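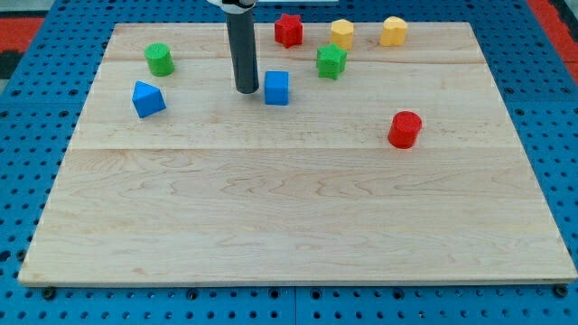 Rorora, the family toy makers of Dernby, are delighted to announce that their new set of coloured shape blocks goes on sale on Thursday, October 12, 2023. It has been a long time in the making — we first began sketching shapes back in February — and we could not be happier with how it has come out. There are stars in red and in green, a cheerful blue cube, and a warm mustard yellow that we fussed over more than any other colour, all of which look very much at home on a pale wooden board.

The first run is 2000 sets, suitable for children aged 2 and over, and 1570 of them are already promised to shops here and to our good friends at Cárdenas, who will be looking after orders across Asia. The rest will be at our Dernby shop, open from 11 each morning, and we do hope you will pop in and have a play.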